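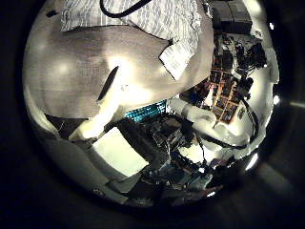 Relach Cloth and Bench Demonstrations

Version 1.2, October 2023
Maintained by the Drilness teleoperation group, Edbridge

Summary

Relach is a set of 500 demonstrations of short bench tasks done with a single robot arm. Each demonstration was given by a person, either by holding the arm and moving it through the task or by driving it from a hand controller at the next desk. The set was put together to compare the two ways of teaching the same job, and most of the design choices below come back to that.

Every episode has a wrist camera stream, joint positions, gripper opening, and a short text label for the task. There is no audio.

What is in the set

Tasks fall into four groups:

Cloth: pull flat, drag to a mark, fold once, lift off the edge
Card and paper: pick up, turn over, place in a tray
Cable: move aside, lay along a line
Reach only: go to a named spot and come back

Cloth is the largest group. Reach only was added in February after people training on an early copy asked for something simple to check their setup with.

Each task has episodes from both teaching methods. The split is not even. Hand-guided episodes are fewer in the cable group, as it was hard to keep a hand on the arm and out of the way of the cable as well.

How the demonstrations were given

Hand guiding. The arm is put in its free-moving mode and the demonstrator holds it behind the gripper. The gripper is opened and closed with a foot pedal. Hands and sleeves show up at the rim of the wrist view in many of these episodes. We left them in. If your policy will run with no person near the arm, mask the rim or train on the remote episodes only.

Remote control. The demonstrator sits beside the bench and moves a controller. Arm motion follows the controller with the scale set to one half. Demonstrators could look at the bench directly, so the wrist view was not their only source of information. This matters if you want to know whether a task can be done from the wrist camera alone. Some of the cable episodes probably can't.

Before recording, each demonstrator practised a task until they could finish it three times in a row. Practice runs are not included.

Camera

The wrist camera has a very wide fisheye lens. The usable picture is a circle on a black background, and straight edges in the room come out curved, more so toward the rim. A large part of the room is in view as well as the work surface. In a typical cloth setup you get the pale bench top with the striped cloth along its edge, a gripper finger, a length of the white arm with its cable, and a good deal of equipment off to the side.

Frames are stored as recorded. We do not supply undistorted frames. A calibration file is included for anyone who wants to make their own, but expect to lose the outer part of the circle.

The black area outside the circle is not perfectly black. Faint grey reflections turn up in it when the room lights are on. If you crop by threshold, set the threshold by hand and check a few files from each session. The file circle_mask.png works for all sessions except those marked "remount" in the session list, where the camera was taken off and put back at a slightly different angle.

Ceiling lights reflect off the bench top as soft bright spots. They move across the surface as the wrist moves. We tried training with and without brightness changes added, and the policies trained with them were less bothered by the spots.

Background

The room was in use during the collection and was not tidied for it. Boxes, loose wiring and small parts stay in the background from session to session, and some of them shift. Please don't treat the background as fixed. We also don't label any of it. Only the objects named in the task label are annotated.

File layout

relach/
 episodes/
 0001/
 wrist.mp4
 joints.csv
 gripper.csv
 meta.json
 0002/
 ...
 calibration/
 masks/
 circle_mask.png
 sessions.csv
 splits/
 train.txt
 val.txt
 test.txt

Fields in meta.json

task: short text, such as "fold cloth once"
group: cloth, card, cable or reach
method: guided or remote
demonstrator: a letter code
session: matches a row in sessions.csv
outcome: done, partial or failed
note: free text, often empty

Joint angles are in radians. Gripper opening runs from 0 (closed) to 1 (open). Time is in seconds from the first video frame. Joints are logged faster than video, so line them up by time and not by row number.

Outcomes

Failed and partial episodes are kept. There are 46 marked failed and 77 marked partial. The demonstrator chose the outcome right after the episode, and a second person checked it against the video. Where the two disagreed, the episode is marked partial and the note says why.

The default training split contains only "done" episodes. To use the rest, read the outcome field and build your own list.

Known problems

Gripper values in the first two sessions lag the video by a few frames. The offset is in sessions.csv and has not been applied to the files.

In guided episodes the joint readings include small jerks where the demonstrator changed grip. Light smoothing is fine. Heavy smoothing will shift the moment of contact with the cloth.

The arm's own cable swings into view at some wrist angles, and in cable tasks it can be taken for the task cable. Two of our own detectors did this.

Left-handed demonstrators approach the cloth from the other side in guided episodes. These are not tagged, but the difference is clear from the joint data.

Loading

Install the reader with:

pip install ./serra

Then:

from serra import open_set
ds = open_set("relach", split="train", method="remote")
ep = ds[0]

Serra is the small reader we use for all our sets. Leave out the method argument to get both kinds. Loading video is slow the first time, and the reader keeps a cache of 2,000 frames by default. Raise it with cache_frames if you have the memory.

Suitable uses

Imitation learning from a wrist camera, comparison of guided and remote teaching, and work on fisheye input. It is too small to train a general policy from nothing. Nothing in the set has been checked for use near people, and a policy trained on it should be run at low speed with a stop button within reach.

Consent and privacy

Demonstrators signed a release covering the video and the arm data. Episodes where a face could be made out were removed before release. If you find one we missed, open an issue with the episode number only and leave the frame out of the report.

Licence

Data is released for research and teaching. The Serra reader is under its own licence, in the serra folder.

Changes

1.2: added circle mask, corrected task labels in the card group
1.1: added reach only group
1.0: first release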